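Tesholm Wardrobe System: Set-up Guide
Section 4. Sorting and loading hangers

Read this section after the rail and the end brackets are in place (Section 3). You will need a clear table, a soft dry cloth, and the Tesholm rail key.

4.1 Before you start

Check that both end brackets are locked. The tab on each bracket should sit flush with the side panel. If a tab sticks out, turn the rail key clockwise until it clicks.

CAUTION: Do not load the rail with only one bracket locked. The rail can drop at the open end.

The Sketell rail is meant for hangers with a shoulder width that clears the door by at least 2 inches on each side. Measure your widest hanger with the door closed. Wide coat hangers may need the deeper Grudura cabinet.

4.2 Sorting

1. Take all hangers out of the closet and lay them on the table.

2. Separate wire, wood, and plastic hangers. Mixed types do not space evenly on the rail and tend to catch on one another.

3. Look over each plastic hanger. Set aside any with a crack at the neck, a bent hook, or a crossbar that has come away from the shoulder.

4. Wipe the shoulders and the crossbar with the dry cloth. If there is dust or lint left over, use a damp cloth and let the hanger dry fully before hanging clothes on it.

NOTE: Do not use furniture polish on hangers. It can mark light fabrics.

4.3 Stacking

Stack hangers only with others of the same style. Different styles will not lie flat together.

1. Lay the first hanger flat on the table with the hook pointing away from you.

2. Lay the next hanger on top, facing the same way. Line up the necks first, then the shoulders.

3. Keep adding hangers until you have a stack of no more than 10. A taller stack slides when lifted.

4. Pick up the stack at the neck. Lifting by one shoulder will fan the hangers out.

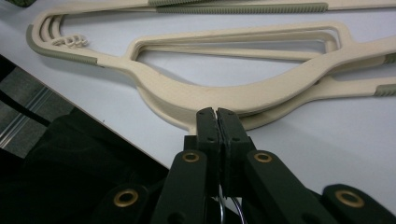
Fig. 4-2. Cream plastic hangers stacked flat, held at the neck.

5. If the stack shifts, put it back down and line up the necks again.

4.4 Loading the rail

1. Hold the stack below the rail with the hooks open toward the back panel.

2. Raise the hooks over the rail and lower them together. Let go once all of them are seated.

3. Slide the hangers apart. For shirts and blouses, leave 2 inches between hooks. For coats, leave more.

4. Load from both ends toward the center. The short Sketell rail takes up to 14 hangers with clothes on them. Heavy coats count as two.

CAUTION: Keep small children away from the open cabinet while you load the rail.

4.5 Storing spare hangers

Spare hangers can be kept in the Choo pull-out tray under the rail. Lay them flat, hooks to the rear, and close the tray slowly the first time to make sure nothing catches on the runner. If the tray stops short, take out the top hanger and try again. Do not force the tray.

Continue with Section 5, Door alignment.

Rev. April 5, 2023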